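Ticket 411 – Open day kitchen demo, both wrist views look wrong and the head view is tipped over
Opened by: Duarte Bettencourt
Assigned to: Bastian Lenz
Status: Closed

Hi Bastian! Writing this up while it's fresh, and I'm putting everything in one ticket like you asked, even the parts I sorted out myself. I know you like the short version first, so: the simulated kitchen ran on the demo machine at the Watolley open day on Sunday, visitors liked it, but I spent the hour before the doors opened chasing a view problem and I'd love to know if I fixed it or just got lucky.

Some background, as you weren't there for setup. We had the demo machine from the Kevinham office hooked up to the big screen by the entrance, with the head view in the large panel and the wrist views in the two small ones. The plan was to have visitors pick an object on the counter and then watch the robot go for it. I loaded the kitchen from the Hullar package (the one with the marble counter, not the old blue one) and hit start at 8 in the morning.

First thing I noticed was that the whole room was leaning. Not a little bit, either! The far door was off at an angle and the counter ran diagonally across the panel. My first thought was that the display was set up wrong, so I went into the screen settings, turned everything off and on again, swapped the cable, swapped it back. No change. Then I opened the wrist views full size and got properly confused, as one of them had things to grab in it and the other had a window and a lot of gray. I saved the three views before touching anything else.

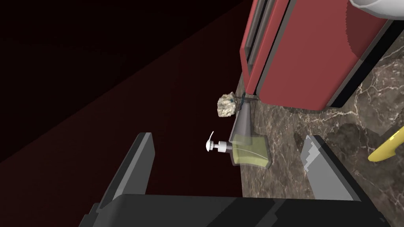
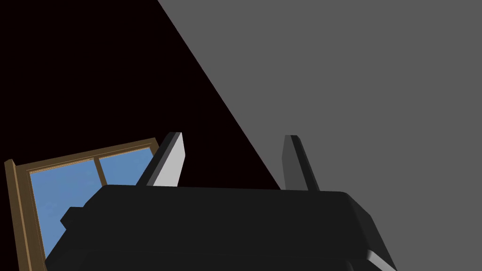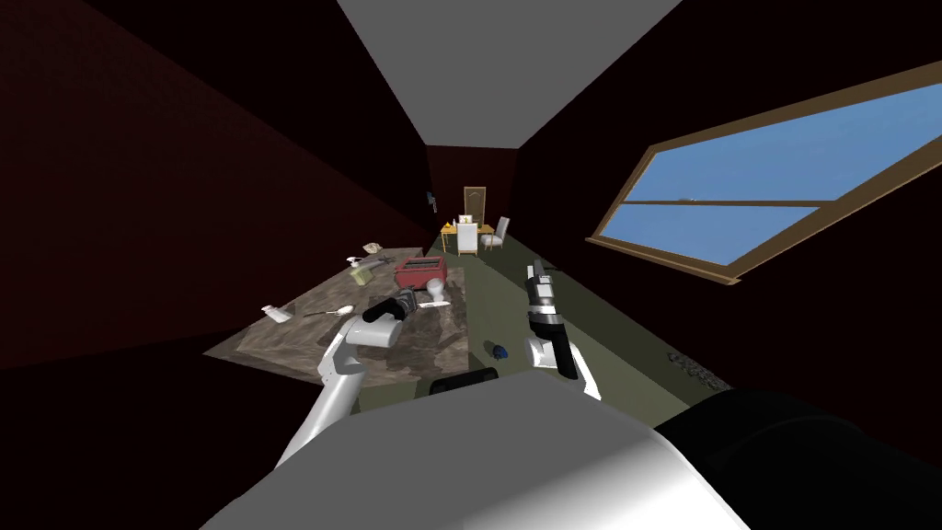 What I tried, in order:

Restarted the viewer. Same lean.

Restarted the whole simulation. Same lean again, and I lost the object layout I'd picked for the first group, so I had to load that back in. (Can we get a save button for that? Separate ticket, I know.)

Checked the panel names against the config, in case left and right had been swapped. They were fine. I moved each arm a tiny bit by hand and the matching panel moved with it.

Called the Buschmann help line, as it's their viewer. Very nice person, very long hold music. They had me clear the cached layout and that did nothing for the lean, but it did fix the stutter I complained about last month, so I'm counting it as a win.

Opened the start pose file. And there it was, I think: the head joints weren't at zero. Somebody had saved a pose with the head rolled way over and the demo was loading that one on every start – it had the same file name as our normal one, just in a different folder. I pointed the launcher at the right folder, started again, and the room came up level.

I had 12 minutes to spare at that point, so I ran one full practice round and then went looking for coffee.

The demo itself went well. The soap bottle was the crowd favorite by a mile, mostly because kids kept asking what would happen if it got knocked off. One man stood there for ages wanting to know how the toaster worked. I had no answer for him! We had one failed start, around group three, where the program froze on the loading screen. I killed it and started it again and it behaved for the rest of the day. I didn't save the log from that one, sorry – the line was getting long.

Questions for you:

Is it safe to delete the other pose folder or does somebody use it?

Could the viewer show the name of the pose file on the start screen? That would've saved me the phone call.

Do you want the views I saved moved to the shared drive, or is it enough to have them in the ticket?

Duarte

Reply from Bastian Lenz

Good find, and thanks for saving the views first. Please don't delete the folder yet. It's mine, I used it in September to test how people cope with odd head angles, and I should have given the file another name. I've renamed it now and pulled the folder out of the demo package, so a fresh install won't pick it up.

Pose name on the start screen is easy, I'll put it in the next build. The ticket is fine for the pictures. As for the freeze, next time just copy the log folder before you restart, even if there's a line.

Reply from Duarte Bettencourt

Perfect, thank you! I did a fresh install this morning and started it 2 times to be sure, level both times. I'll open a new ticket for the save button and another one if the freeze comes back. Closing this one.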